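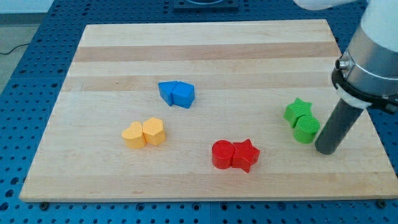
One more comeback? I'll believe it when I see it

Viorica Preda lost inside four rounds in December, and by Monday her promoter was already talking about a rematch. Juneo Promotions called it "a bad night". I watched it twice and it looked like more than that to me.

She was slow to the jab from the first bell. Ruxandra Cozma, a decent champion but hardly a frightening one, walked her down and hit her with the same right hand again and again. The corner said the weight cut had been hard. They said that after the last defeat too.

I don't doubt that Preda means it when she says she has plenty left. Fighters nearly always mean it. My trouble is with the people around her who sell it. The Grernamell Hall holds 600, and it was full because her name was on the poster. There's a bill to pay and she is the one who pays it, with her head.

Now we hear of a warm-up bout over 12 rounds, against someone yet to be named. A warm-up for what? If the board passes her fit on the usual forms, I'd want to know who examined her and how long they took over it. I won't be buying a ticket until I do.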